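**Dorngate household tasks programme: report to Troven, second period**
Prepared by Obsa Admasu, for Mitiku Wolde

Mitiku, you asked for something shorter than last time and with fewer graphs. There are no graphs.

**Where we are**

The question you are paying us to answer is whether a machine can tidy a bedroom yet. The answer for this period is that it can tidy part of a table, provided the table has been good enough to stay where it was. In the spring it could tidy part of a table if we had also arranged the table for it, so this is progress, and I'd ask you to hold that thought through the section on cloth.

We set ourselves 3000 hand-guided demonstrations by September and have passed that. The last 600 were recorded in furnished rooms, which have curtains, patterned bedspreads and ornaments, all of which the earlier test bench at Braltolden lacked. The policy trained on bench data alone did badly when it met its first real bedroom. It reached for the flowers on a bedspread. I have some sympathy, but it is hard to put in a brochure.

**Clearing small things off a surface**

This is the strongest of the four chores. We ran 214 scored attempts on tabletop clearing with a mixed set of things that people do leave lying about: cardboard tubes, fruit, phone cases, small ornaments. An attempt counts only if the item is picked up, carried and put down in the right place, without a person's hand coming in to help. Last period we counted "nearly", and you were right to object.

Tubes are now dependable. They are light, they forgive a sloppy grip and they don't mind being approached from the wrong end. Phone cases are the opposite. Lying flat, they give the fingers almost nothing to get under, and the machine's favourite method is to push one across the cloth until it runs out of table. This does clear the table. We have scored it as a failure all the same. 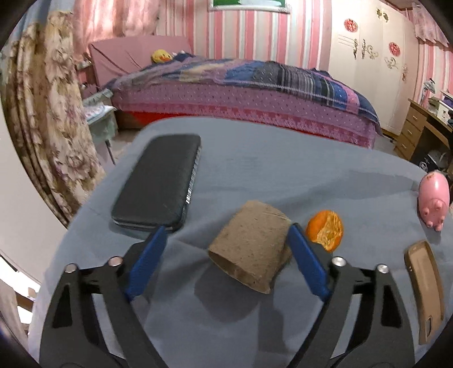
Fruit sits somewhere in between. A whole orange goes well. Once someone has started peeling it, the shape is new every time and the grip force that suited the skin is too much for what's underneath. Woldegiorgis, who supply our finger pads, have sent a softer grade to try. We have fitted one set and will report properly when there is something to report.

Ornaments are slow. We capped the closing speed after an early incident with a china dog, and the cap has stayed. There have been no breakages since, and a person in a hurry could clear the same table, make tea and come back before the machine had finished.

**Sorting rubbish from belongings**

Picking a thing up is turning out to be the easier half. Deciding where it belongs is still done largely by us, through a list. The list says an empty tube is rubbish and a phone case is not. It has no opinion on half an orange. We tried letting the model decide for itself on 37 items it had not met before, and it threw away a good pair of gloves and carefully saved a bottle top. I should add that two of our own staff, given the same items, disagreed with each other over five of them.

**Cloth**

Poor. Folding a small flat towel works on a clear bench in good light. Straightening a rumpled quilt on a bed does not work at all, and I would not promise it for next period either. The arm takes hold of a corner confidently enough and then has no idea which corner it has. We recommend keeping this chore in the programme but moving its milestone, and I've marked the change in the attached plan.

**Wardrobes and drawers**

Drawers open. Drawers close, mostly. Wardrobe doors with small knobs are waiting on the new pads.

**Money and time**

Spending is within budget. The one overrun is on travel between Dorngate and the furnished rooms, which we underestimated, and it has been covered by what we saved on bench hire. Annotation is running three weeks behind, as the furnished-room recordings take longer to label than the bench ones did.

**What we need from you**

- Agreement to move the bed-making milestone.
- A decision on whether an item dropped in the right place counts as placed. I say it depends on the item.
- Sign-off on the second set of finger pads, quote attached.

The next period will be spent mainly on flat objects and on speed. If you'd like to visit, the afternoons are best. Mornings are calibration, and there is very little to see except two people frowning at a tube.

Obsa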